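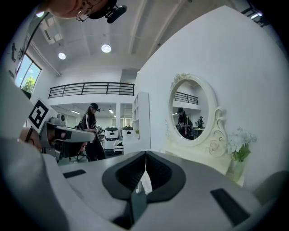 View from the camera on one of the handheld grippers. Marker card on the other gripper at left.

Handheld grippers: wrist camera or head camera for tracking the two hands?

Posted by Trevor Nuttall in Grippers and End Effectors

We are comparing two ways of recording two-handed tasks with handheld grippers, and I would like to hear from people who have used either one for more than a few days.

Setup 1 is the camera on the gripper itself. Each hand gets its own video and we work out the gripper position from that video. Setup 2 is a head camera looking down at both hands, with printed square markers on the grippers, and the position comes from the markers.

The room is set up like a home. It has a white vanity table, an oval mirror with a carved frame, a bookshelf, and an upper level with a black railing. The tasks are simple ones: pick things up off the vanity, put them back, open and close the drawer.

What I see so far is that the gripper camera is fine most of the time but jumps near the mirror. In 110 recordings we had 2 where the track went completely wrong, and both were at the vanity. The head camera does not seem to care about the mirror, but I lose a marker whenever a forearm or the other gripper gets in front of it.

I also need the jaw opening width, and I do not know which camera to take that from. Budget for fixing this is small. We looked at the Ereo tracking kit at 549 per hand and that is more than we want to spend before we know it helps.

If you had to pick one, which would it be?

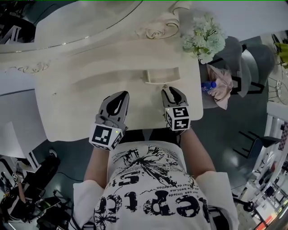 Both grippers at the vanity, from the head camera. Fingertips of the right one are on the tabletop by the drawer handle.

Fouad Naciri
Accepted

Keep both and give each one a separate job. We went through the same comparison last December on a Gusow arm project and ended up there after wasting some time on trying to choose.

Use the gripper camera for what happens at the fingers. It is close, it moves with the hand, and if you later put the same gripper on an arm the view will be nearly the same one. Take the jaw width from there too if the fingers are in view. If they are not in view, and in your first picture I can see the jaw opening but not long fingers, check where the camera is pointing before you rely on it.

Use the head camera for where the two grippers are compared with each other. Your second picture is a good case for it. You have a marker cube on each gripper, and with a cube you have more than one face to work with when the wrist turns. A single flat card goes edge-on and then you have nothing.

On the mirror: the mirror in your first picture has people reflected in it. A tracker picks up points in the reflection and treats them as if they were points in a room behind the wall. When a person moves, those points move. Two things helped us.

First, mask the mirror out. If the mirror takes up most of the view this leaves you with too few points, so it is only good at a distance.

Second, start every recording facing something with a lot of detail that does not move. A bookshelf is good, a white partition is bad. Hold still for a moment and then walk up to the table. Our lost tracks dropped a lot after that one change, and it costs nothing.

People in the room matter too, mirror or no mirror. Ask them to stand still or stay out of the area you are mapping.

Before you buy anything, do a repeat test. Put a fingertip on a fixed point such as the corner of the drawer handle, lift it away, come back, and do that 50 times with both systems running. Compare the spread. That tells you more than the spec sheet will.

Jordan Cheetham

Head camera. We dropped the wrist ones. Print the markers on matte paper and make sure they are stuck down flat.

Jamie Blackburn

I mostly agree with Fouad, but check your clocks. We had a head camera and two grippers on a Skunness controller and spent a whole Sunday blaming the markers. The videos were out of step with each other. Tap the two grippers together at the start of each take so you have something to line up.

Also, a cube is only as good as its mount. If it can rock at all, the error at the fingertips is bigger than at the cube. Push on it with a thumb, and if it moves, fix that before you run any test.

Trevor Nuttall

Thanks. I will do the drawer handle test with both running and add the tap at the start. Will post numbers when I have them.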